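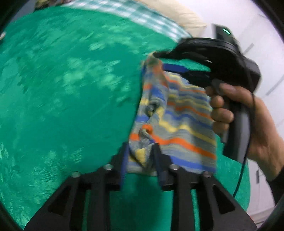
Chapter 4
Choosing Paper and Finish

A printed piece is judged by hand as well as by eye. This chapter examines how the weight, coating, and color of a sheet affect cost, drying time, and the finished result. It opens with the case of Mertens, a commercial printer that received an order for 2000 folded brochures and 500 reply cards on two different stocks.

Students should be familiar with the press types covered in Chapter 3. Key terms — caliper, grain, opacity — are set out in Table 4.1. Section 4.2 explains why a 90 lb sheet in one paper category may be lighter than the same figure suggests in another. Review exercises begin after Section 4.5.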